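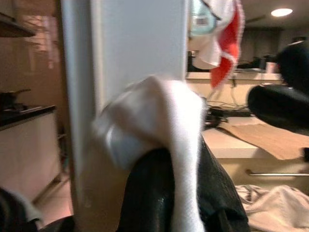

## Re: [Botby house list] Cloths and the washer

Vaida Kütt wrote:

> Can kitchen cloths go in with the clothes? The white ones keep piling up.

Please run them separately, hot, 2 scoops at most. Hang them up after – the red and white one too. 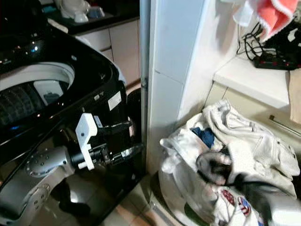
Botby House List, Vol. 8, No. 12

The washer lid stays open between loads. Clean the filter before you start, and keep towels off the ledge with the power strip. The whites heap is next – I'll take it tonight. Detergent money is at 158, enough until May.

Rasmus Paju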